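Über uns: Gasthaus Nirnmont
Küche, Keller und ein paar Zweifel

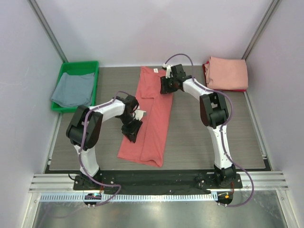 Ezequiel Ledesma fand, eine Seite wie diese brauche kein Lokal, die Leute läsen doch ohnehin nur die Speisekarte und die Öffnungszeiten. Kann sein. Wer trotzdem weiterliest, erfährt wenigstens, mit wem er es zu tun hat.

Das Nirnmont gibt es seit zwölf Jahren. Angefangen haben wir mit zwei Kochplatten im Hinterzimmer der alten Bäckerei Gruber, heute kochen wir vorne. Von einer Philosophie würden wir ungern sprechen. Fast jedes Restaurant hat inzwischen eine, und das Schnitzel schmeckt davon selten besser.

Auf der Karte steht auch nicht "regional", obwohl vieles aus der Gegend kommt. Das Wort ist uns zu dehnbar. Wie weit darf eine Karotte fahren, bis sie es nicht mehr ist? Unser Gemüse liefert der Hof Dalik, das Mehl die Mühle Biltell. Zitronen kaufen wir im Großmarkt wie alle anderen auch. Wer fragt, woher das Fleisch an diesem Tag stammt, bekommt eine Antwort, manchmal eine langweilige.

Gekocht wird, was in eine kleine Küche passt: Rindsuppe, Knödel, im April Bärlauch (nur kurz, danach mag ihn hier keiner mehr riechen), geschmorte Schulter, Topfenstrudel. Ein Degustationsmenü haben wir einmal angeboten. Nach dem fünften Gang wollten die meisten Gäste Brot. Seither gibt es das Brot gleich und das Menü nicht mehr.

Auszeichnungen hängen bei uns keine. Ein Gastroportal hat uns vor einiger Zeit eine Plakette "Top-Adresse" geschickt, mit Rechnung. Die haben wir beide zurückgeschickt. Auch den Online-Bewertungen trauen wir nur halb, den guten übrigens genauso wenig wie den schlechten. Ein Gast lobte ausführlich unsere Fischsuppe. Wir machen keine Fischsuppe.

Im Keller liegen mehr als 100 Flaschen, darunter einige, von denen wir selbst nicht überzeugt sind. Die verkaufen wir nur auf ausdrücklichen Wunsch.

Reservieren kann man telefonisch ab 15 Uhr. Eine App ist nicht geplant. Gruppen bitte vorher anmelden, Hunde dürfen mit, Gutscheine gelten unbefristet.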